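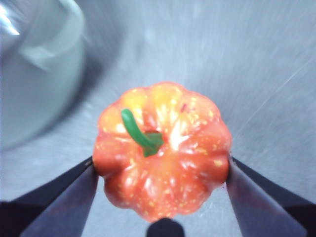
One subscriber wrote in July that the Tovska score for Dodier looked too low next to the reviews she had read. The score is an average of 436 critic ratings, weighted by length of review. Festival notices under 800 words count at half weight.

Are audience ratings included?
They are stored in a separate column. Dodier has 3,157 of them - none affect the critic score. 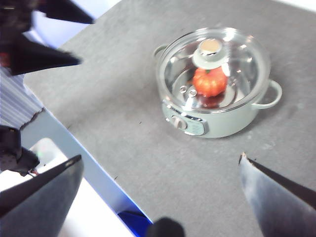

Why does Ormsby show two running times?
The theatrical cut and the restored cut are listed under one title. The restored cut runs 194 minutes. Reviews are tagged by cut when the critic names it.

Can a score change after release?
Scores are recalculated each night. A review that its publisher withdraws is dropped at the next run.

Where is Onetti?
It has fewer than five ratings and stays unscored until the fifth is filed.

Last updated Wednesday, December 5, 2018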